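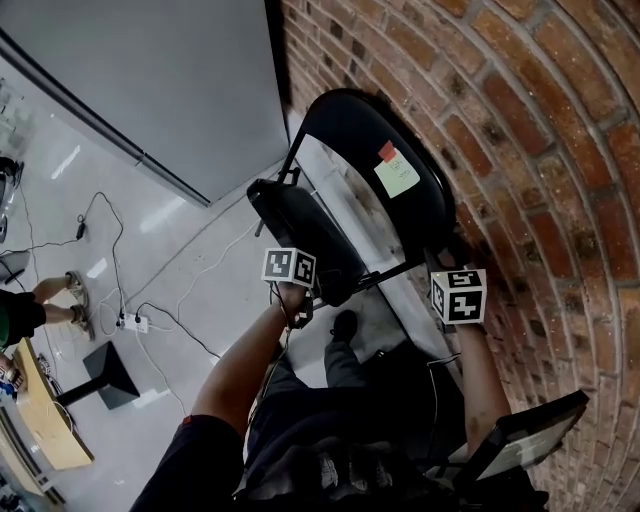

Stundier hand-tracking kit

The Stundier kit from Stastmont records hand and tool movement for training manipulation policies. Two hand cubes, printed on each face, are tracked along with the tool camera, and the recorder writes all streams against a single clock. Recording is at 64 frames per second. Around 100 short takes fit on the supplied card.

Camera placement decides how much of a take is usable. The tool camera has a very wide lens, so it picks up a good deal of the room as well as the work: ceiling ribs bend sharply, and the tubes between them stay in shot. Where a marker is fixed to the side of a box, as on the white one just beyond the gripper body, leave it uncovered and square to the face. Power leads may cross the floor, but tape them down before walking takes.

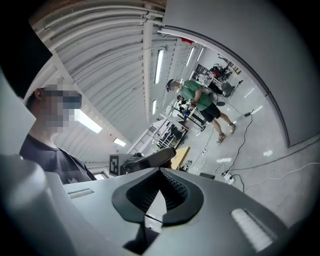 Calibration needs repeating after any change of finger mount. The Bemilard mount fits without an adapter – the older Nwachukwu pattern needs the 2 mm shim. Spare cubes are sold in pairs. Firmware notes are dated June 18, 2021.

Comments (2)

Manolis Christodoulou
Does the shim come in the box or is it a separate order?

bench_175
Separate. Mine took until September.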